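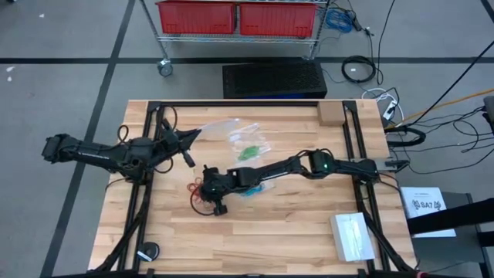 Can a robot pack small stuff into a bag for you yet?

Sometimes, if the stuff is small, the table is clear and you're in no hurry. At home or behind a shop counter, not for a while.

Last updated 18/02/2025

Quick notes from the open day at Nyberg, typed up on the train so excuse the mess. Big lab, high ceiling with all the ducts showing. Got there late, missed the intro talk. 35 of us on the list, split into groups, ours went with Teodor Backlund, who talks fast and doesn't mind dumb questions.

Went straight to the bagging table. It's the chore I care about. At the shop we bag up little parts and craft bits all day long and everybody hates it. Two arms, butcher block top, clear bags. The hard part is soft things. Plastic crinkles, shines under the lights, never lies the same way twice. Cord is worse. I asked Teodor which he'd rather have, a bag or a heap of red cord, and he said neither, give him a wood block.

He says a stiff part they can plan for. A floppy one they have to keep looking at. Makes sense, same with my nephew and shoelaces. The fingers on these things come down to narrow tips so picking up a thin strand looks possible at least, but you need to get the strand and not the table. 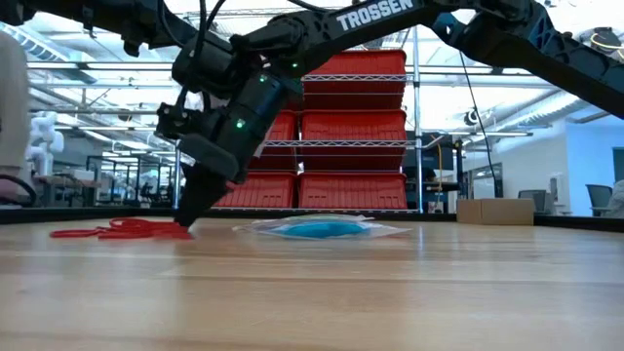

What I asked about money and time

Didn't get a price. Teodor said wrong person, ask Bảo Hứa, so I did, by the coffee. Bảo used to do packing lines at Lomuvero and is pretty blunt. For one product, same bag, all day long, buy a regular bagging machine, they've been around forever. Arms like these are for when the job keeps changing. Their log had 444 tries at bagging in it and he wouldn't tell me how many he was happy with. Fair enough I guess.

Also asked about laundry, dishes, the usual. He'd trust one to sort socks before he'd trust it with a wet glass. Same here.
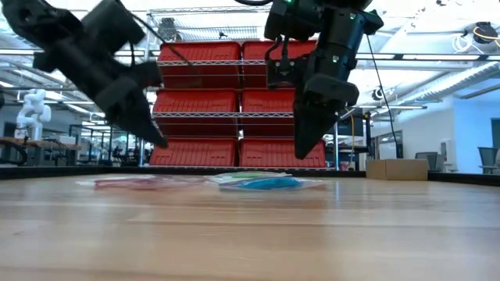
Would I get one for the shop

No, not this year. Two people and a decent table still beat it for what we do. Would go back tho. Next open day is in June, sign up early, and eat first becuase the sandwiches went in 5 minutes.

2 comments · 5 shares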